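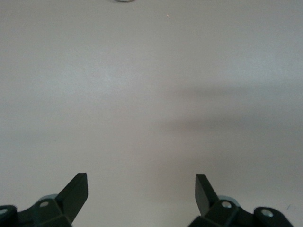 Photo: Sumathi Subramaniam

I should say at the start that I have bought far too many lunch boxes over the years. My cupboard has a whole shelf of them, most with a lid that no longer fits or a clip that snapped in the first term. So when my sister-in-law Ineke kept going on about the Prustisier bento, I dragged my feet for months before I finally gave in and ordered one in June.

We've used it nearly every school day since, and I'm very fond of it, with a couple of grumbles that I'll come to.

It's a shallow box with a main tray that lifts out and a silicone seal set into the lid. The whole thing holds 260 g of pasta salad with room left for fruit, and that is plenty for my youngest (he is 9 and would live on cucumber if I let him). My eldest is 16 and laughed at it, quite fairly – he takes a big Herkex tub and a spoon and is perfectly happy.

The seal is the reason to buy it. Our son can't have dairy or egg, so his lunches lean heavily on hummus, bean dips and a coconut yoghurt he adores, and all of those have ended up in the bottom of a school bag at one time or another. I put the yoghurt in the small square section with nothing over it, shut the lid and sent him off on the bus. It came home clean! I've since done the same with salsa, with stewed apple and with a rather runny lentil thing left over from supper, and only the lentils crept into next door's crackers.

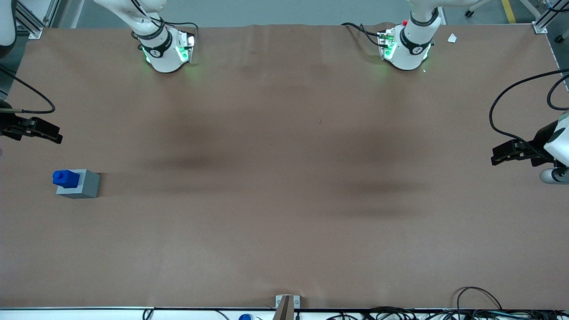
The clips took some getting used to. They're stiff when new, and for the first week he had to ask his teacher, Mr Prydderch, to open it for him, which he found mortifying. They do loosen. If you're buying for a child just starting school I'd have them practise at home with a snack in it – raisins worked nicely for us.

Now the grumbles. The tray goes in the dishwasher but the lid doesn't, and the seal has to be eased out with a teaspoon handle and washed by hand. I do it at the weekend and give the groove a wipe in between. Tomato sauce stains the tray as well, so ours has a faint orange tinge I've stopped fighting. The box is also heavy for its size, at 466 g before you've put a single grape in it.

I got mine from Howells in town, where they had the green and the yellow, and they'll order spare seals if you ask at the till. The Plurkia box on the same shelf is cheaper and lighter and has nicer colours. A friend has one and likes it for sandwiches, but hers leaks if it's tipped, so it wouldn't do for us.

What goes in ours most often: cold rice with peas and sweetcorn, a pot of hummus, carrot sticks, and a dairy-free flapjack if I've been organised. I'll put the flapjack recipe up once I've worked out why the last batch crumbled.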